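About Nollow

Nollow makes slim plastic housings and tubes in small runs. Most of what leaves our building is round, narrow and light enough that a full carton can be carried under one arm. We mold the parts, join them, check them and pack them in Brenine, where the company has been since it started.

There are 11 of us. We don't have a sales department. If you call during the day, the person who answers will be someone who also works with the parts, and they may ask you to hold while they put something down.

How we started

Uldis Avotiņš started the company with 3 used molding machines and a contract for clear end caps. He had spent years running molds for other people and wanted to work on small orders, which the larger shops around Brenine were turning away. The end caps paid the rent. After that came a run of thin-walled barrels for a stationery supplier, and then colored barrels for the same supplier, and that is how we got into frosted plastic.

Frosted material was new to us then. Clear plastic shows every bubble and flow line, and solid colors hide nearly everything. Frosted sits between the two. You can see into it a little, and whatever is behind the wall comes through soft and pale. Customers liked it, we got better at it, and it is now the larger part of our work.

Two of the first machines are still running. The other one was sold for parts to pay for the compressor.

What we make

Barrels and sleeves. These are straight, open-ended pieces, made in clear, frosted and solid colors. We keep a set of standard diameters and can cut to length.

Caps and end pieces. Press-on, snap-on and threaded. Most are solid colors, matte or glossy.

Multi-section tubes. Two or more sections in different colors, stacked end to end so that the finished piece looks like a single tube. These take the most time and are the reason many customers find us.

The Okis range. Okis is our own line of stock parts. Everything in it is kept on the shelf in 6 colors and can be ordered without tooling charges. If you need a few boxes and don't have firm ideas about the shape, start with Okis.

We do not make food containers, medical parts or anything that has to hold pressure. We get asked often enough that it seems fair to say it on this page. There are good companies that do that work, and we will give you a name if we know one.

Color and seams

A tube with more than one color has to look right at the joins. If one section is a hair wider than the next, your thumb finds the step before your eye does. If the end of a section isn't square, the line between two colors wanders as you turn the piece. With frosted plastic there is also the light to think about. It passes through the wall and picks up the color of whatever is next to it, so a green that looks fine on a sample chip can look quite different over a pale section or a solid one.

We look at every color combination in three kinds of light before we approve it: the window on the north side, the overhead lights on the floor, and a small lamp held behind the piece. Then we turn it slowly and look at the seam all the way around.

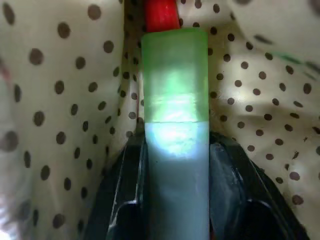
Red over frosted green over a pale, bluish white. The seam is at the bottom of the green.

Our color samples are kept in shallow drawers next to the window. Each one has a paper label with the mix, the supplier's lot and the month it was made. A few have been remade several times. Pale colors give us the most trouble, mainly the cool whites, which turn yellow or gray with very little encouragement. If you are matching a color to something you already sell, please send us the object. A photograph or a number from a color book will get us close, but we will end up asking for the object anyway.

Solid red is easy by comparison. So is black. Light green took us most of one November, and the notebook from that month is still in the drawer with the samples.

The building

We rent the ground floor of an old bottling works. The molding room is at the back, where the floor is thickest. Joining and checking are in the middle room, and packing is at the front near the loading door. Raw material comes in through the same door, so mornings are for deliveries and afternoons are for shipments. If you are collecting an order yourself, come after 2 p.m.

The middle room is kept as clean as we can manage. Frosted surfaces mark less than clear ones, but dust gets into the joints and shows up later as a dark speck on the line. Benches are wiped down at the start and end of each shift. Cardboard stays out of that room. Parts are moved in lidded plastic trays, and the trays are washed when they come back from packing.

Scrap is sorted by material at each machine. Clean single-color scrap is ground and used again in parts where the finish allows it, mostly solid caps. Mixed scrap, including any multi-section piece that fails a check, goes to a recycler. We would like that second pile to be smaller. It is smaller than it was.

Working with Vaher

Our molds are cut by Vaher, a toolmaking shop a short drive from us. We have worked with them since our second year. They keep the drawings, they do the repairs, and when a mold begins to leave a mark they usually have it back to us within the week. If you order a custom part from Nollow, the mold is made by Vaher and belongs to you once it is paid for. We store it free of charge for as long as you keep ordering. If you stop ordering we will write to you before we do anything with it.

How an order works

Send us a sketch, a sample or a plain description. It doesn't need to be a proper drawing. We will reply with questions, usually on wall thickness, on how the ends should fit and on what the finished piece has to sit next to or inside of.

Once those are settled we send a price and a lead time. For Okis parts, we ship from stock. For custom colors in an existing shape, you will receive sample pieces first, and we don't run the order until you have approved them in writing. For a new shape, there is the mold to be made, and that takes as long as it takes. We will give you the date Vaher gives us.

Please keep one of the approved samples. We keep one too. If you reorder two years later, both sides have something to hold up to the light.

Small orders are welcome. The smallest we have shipped was 59 pieces, for a customer who needed replacement sleeves for a display that had already been built. Pricing per piece goes down as the quantity goes up, and the price list shows where the breaks are.

Returns and problems

Check your parts when they arrive. If the color is off from the approved sample, or a seam has a visible step, tell us and send back a few of the pieces so we can look at them. We replace parts that don't match what was agreed. We can't take back custom colors because a design changed after approval.

Scuffs from packing happen now and then with glossy caps. We have moved to softer liners for these and it has helped.

Visiting

Customers can visit by arrangement. Wear closed shoes and bring the thing you want matched. The color drawers are open to anyone who comes in, and you are free to take samples over to the window. Put them back in the drawer you found them in.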